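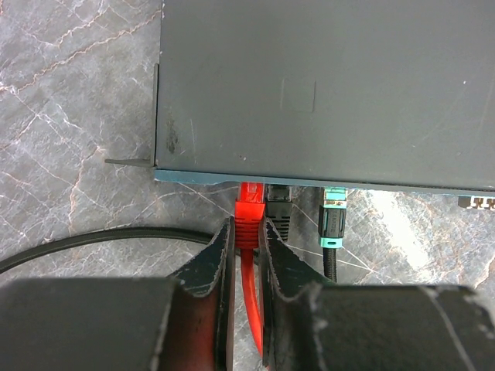

*A network box with cables plugged into its front edge. The red one is an Ethernet cable.*

## What does a network switch do?

A switch is a box that joins computers together so they can pass messages to each other. Many switches have a plain metal case and no screen. The useful part is the row of openings along one edge. Each opening is called a port, and each port holds one cable.

A router is a close relative. A switch connects the machines inside one building. A router connects that building to other networks, including the internet. From the outside the two can be hard to tell apart.

## How a message gets through

Suppose a computer in the library at Fulport Elementary sends a drawing to the printer in the office. The drawing does not travel in one piece. The computer cuts it into small packets. Each packet carries an address at the front, in the same way an envelope does.

1. The packet goes down the cable and enters the switch through a port.
2. The switch reads the address.
3. It looks up the address in a list it keeps in memory.
4. It sends the packet out through the port that leads to the printer.

The printer collects the packets and puts the drawing back together. If the drawing was cut into 1680 packets, the switch does this job 1680 times. It takes less time than a blink.

## The plugs

An Ethernet plug is the small, squarish end of a network cable. It has a springy clip that clicks when the plug is all the way in. To take the plug out, you press the clip and pull on the plug, never on the cable.

Look at the red plug in the picture. The ridged sleeve behind it is called a boot, or strain relief. Inside a common Ethernet cable are eight thin copper wires, twisted together in pairs. Bending the cable sharply next to the plug can break them. The boot makes the cable bend in a gentle curve.

The black Ethernet plug next to it has a boot too, with ribs. Color does not change how a cable works. People pick colors so they can follow one cable through a crowd of others. At Fulport, red goes to the office and blue goes to the classrooms - other schools make their own rules.

## The metal ear

A flat piece of metal sticks out from the left side of the box. It is a mounting bracket, often called a rack ear. A rack is a tall frame that holds network equipment in layers, like trays in an oven. Screws go through the ears and into the rack.

## Words to know

**Port:** an opening where a cable plugs in.

**Packet:** a small piece of a message, with an address.

**Boot:** the sleeve that protects the cable behind a plug.

**Rack:** a frame for holding network equipment. Some large switches made for racks have 48 ports.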